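Kelham help board
Cloudy tap water in the mornings
Posted by Ramesh Awasthi, 28 June 2025

Since April the cold water in our flat in Itlow looks milky when I fill a cup. If I wait it becomes clear from the bottom. Is it safe for making tea?

Ingeborg Grube
It is air, very small bubbles. Let the glass stand for two minutes. If it clears from the bottom up, you can drink it. White water which stays white is another matter - then call your water company.

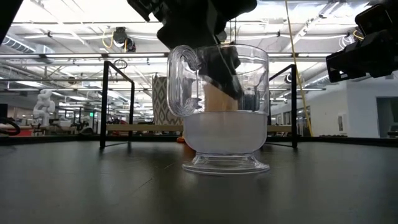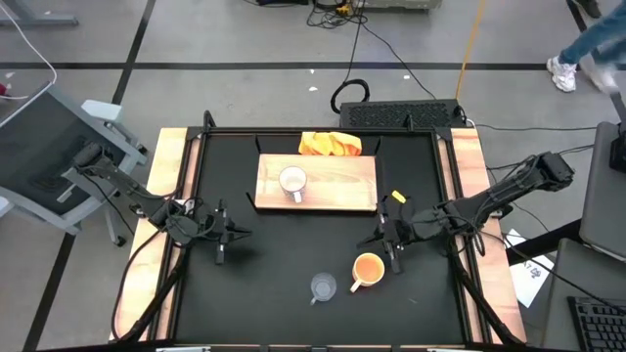
Pale, cloudy liquid in a glass mug (first picture) and in a white mug (second).

duggan4
same at my place. run the tap 20 seconds, drink it, fine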